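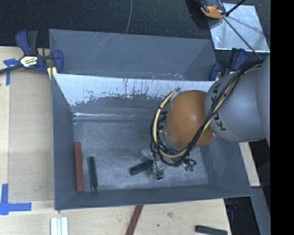
Sample Preparation Room, Carnby
Notebook entry, Thursday, January
Entered by: Kheri Mussa
Read by: Salim Mugo

Purpose. To record the state of the sloped bin and the block stock before the bin is returned to the Fidell bench, and to settle the cleaning method for the inner panel.

Condition of the bin. The gray outer panels are sound. The far slope has faint diagonal scratches that show best when the light falls across them. These are superficial and no filling is proposed. The floor is mottled and slightly worn, and the speckling does not lift with a damp cloth. I regard it as permanent and have struck it from the list of faults.

The whitish inner panel is the principal concern. It carries reddish-brown drip marks running down its face, with gray smudges toward the lower edge. The source of the drips has not been established. Salim considers them to be old stain from the Cesov trials; I am inclined to suspect rust carried in rinse water. A test patch at one end should decide the matter. Mild detergent is to be tried first, then the citrate solution from the Sang cabinet (bottle 167). No abrasive pads are to be used on this panel.

The clear strip below the panel should remain in place until the test patch has been read. If it has to be replaced afterward, the old adhesive is to be taken off with the plastic scraper - the steel one has marked enough surfaces in this room already.

Blocks. The reddish-orange block is wooden and is entered as stock 129. The dark green ones have no legible entry in the stock book, and I have assigned them to line 336 until the earlier pages are found. One of the greens is shorter than the red block, a difference that matters for the stacking work, and the lengths should be taken with calipers and written in before anyone relies on them. The sheen along its edges may be varnish or simply handling. Not determined.

Clear plastic. The crumpled piece on the bin floor is to be retained for the present. It catches the light strongly, and Salim wishes to compare it with a matte sheet under the same lamp before the packing materials are changed. Please do not flatten it or discard it with the wrapping waste.

Clamps. The bin remains clamped to the tabletop. The light wood marks easily, and felt pads should go under the jaws when the clamps are next released. Two pads were cut this morning and are in drawer 2.

Outstanding:
Test patch on inner panel - K. Mussa
Block lengths, red and green - S. Mugo
Earlier pages of the stock book - ask at the Fidell bench
Felt pads - fit at next release

Addition, 4:15 p.m. Salim reports that the calipers are out for adjustment. Block lengths are deferred until they come back, and line 336 stays provisional.

K.M.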